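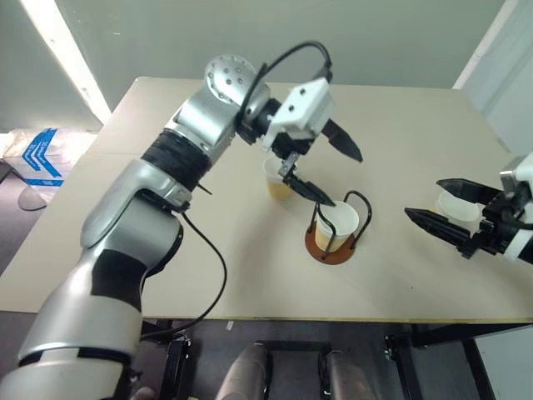 Cup duty, both arms going, April.

So the cup job has eaten my whole month and I'm not even sorry. When I started at Karkari I figured I'd be writing code all day, and instead I spend most mornings steering two robot arms by remote and moving drinks from one spot to another. My mum asked what I do now and I said "I pour, sort of" and she was very pleased for me.

The way it works at our place is you hold a pair of handles, one per hand, and the arms copy you. Every run gets recorded, and the good ones go into the pile the robot learns from. We want 900 for this task. I've done a fair chunk of those and my left shoulder knows it.

The left arm is the fussy one, or maybe I'm just right-handed! It has to come in over the top and get one finger down near the rim of the paper cup sitting in the little black wire holder, and there's a clear plastic cup right behind it, so if you swing in too low you'll clip that one. Meanwhile the right arm is off to the side hanging on to a white cup, and you have to remember it exists. I can't tell you how often I've been concentrating so hard on the left that my right hand has quietly drifted toward my lap (and the cup with it).

Paper cups are awful, by the way. You can't feel anything through the handles on our setup, so you're going by eye the whole time. Squeeze a touch too much and the thing goes oval. My trick is to close the fingers slowly, stop, look, then close a tiny bit more. It looks timid on the playback but the model seems to like it, and the jerky runs I did in my first week were pretty much useless. I chucked 100 of them. That hurt.

Things I do differently now:

I start each run from a slightly different spot. I got very tidy early on and the robot learned to be tidy too, then fell to bits the moment a cup was moved over by 2 centimetres.

I don't fix a mistake in a panic any more. If I miss the rim I back off, line it up again and carry on, and I keep that run. It needs to see a recovery or it'll never try one.

I stop at lunch. The afternoon ones are always worse and I was kidding myself.

Next month we're supposed to try it with the lids on, which I'm already dreading. I'll let you know how the shoulder goes.

Print this post
E-mail this to a friend

Recent posts
Why I label my runs before I have coffee
Moving house with a 3D printer
Handles or a glove? Two weeks with each
The Rostik gripper pads, a small rant
Our first 1,585 runs and what I'd bin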